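# 흰 책상 상판을 매트하게 오래 쓰는 청소 방법

저는 한국에 온 지 2년이 되었고, 집에서 흰색 책상을 씁니다. 흰 상판은 예쁘지만 관리가 조금 어렵습니다. 제가 하는 방법을 순서대로 적겠습니다.

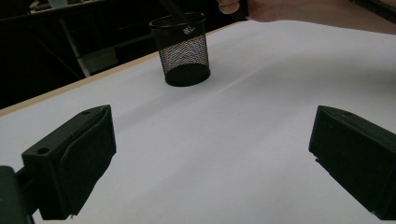 **흰 상판은 얼마나 자주 닦아야 합니까?**

마른 천으로는 매일 저녁, 젖은 천으로는 일주일에 한 번이 알맞습니다. 저는 토요일 아침에 젖은 천을 씁니다.

## 준비물

- 극세사 천 2장 (젖은 천용, 마른 천용)
- 미지근한 물 한 그릇
- 주방용 중성세제 몇 방울
- 부드러운 지우개
- 면봉

매직 스펀지는 준비물에 넣지 않았습니다. 처음에 저도 썼는데, 무광 표면의 한 부분만 반짝반짝하게 되었습니다. 그 자국은 지금도 안 없어집니다.

## 순서

1. 책상 위 물건을 모두 바닥이나 의자로 옮깁니다. 컵 하나만 남겨도 그 밑을 안 닦게 됩니다.
2. 마른 천으로 먼지를 먼저 모읍니다. 안쪽에서 앞쪽으로, 한 방향으로만 닦습니다. 모래 같은 것이 있을 때 동그랗게 문지르면 긁힙니다.
3. 물에 세제를 두세 방울 넣고 천을 적신 다음 아주 꼭 짭니다. 물이 떨어지면 너무 젖은 것입니다.
4. 상판을 반으로 나누어 왼쪽부터 닦고, 바로 마른 천으로 따라갑니다. 그냥 말리면 물 자국이 남습니다.
5. 테두리가 나무인 책상은 그 부분에 세제를 쓰지 마십시오. 나무와 흰 면이 만나는 선에는 면봉을 살짝만 적셔서 씁니다.
6. 창문 쪽에 서서 고개를 낮추고 봅니다. 빛이 옆에서 들어오면 남은 얼룩이 잘 보입니다.

## 얼룩이 안 지워질 때

연필 자국은 지우개로 먼저 지우고, 가루를 털고 나서 젖은 천을 씁니다. 커피 얼룩은 젖은 천을 5분 동안 올려 두면 대부분 부드러워집니다. 볼펜은 솔직히 어렵습니다. 제 친구 퐁찬(Fongchan Siriwan) 씨는 소독용 알코올을 면봉에 묻혀서 지웠다고 하는데, 코팅에 따라 색이 변할 수 있으니까 안 보이는 구석에서 꼭 시험하십시오.

## 종이나 보드를 깔고 쓸 경우

상판 위에 종이나 얇은 보드를 깔면 청소가 편합니다. 다만 밑에 먼지가 들어가니까 가끔은 들어서 아래도 닦아야 합니다. 젖은 상판에 바로 다시 깔면 종이가 울고, 접힌 선이 생기면 잘 안 펴집니다. 저는 80분 정도 말린 뒤에 깝니다. 테이프는 모서리에만 작게 붙이십시오. 오래 붙여 두면 끈끈한 것이 남고, 그것을 지우는 데 시간이 더 걸립니다.

천은 쓴 다음 바로 빨아서 널어 두십시오. 섬유유연제는 넣지 않습니다.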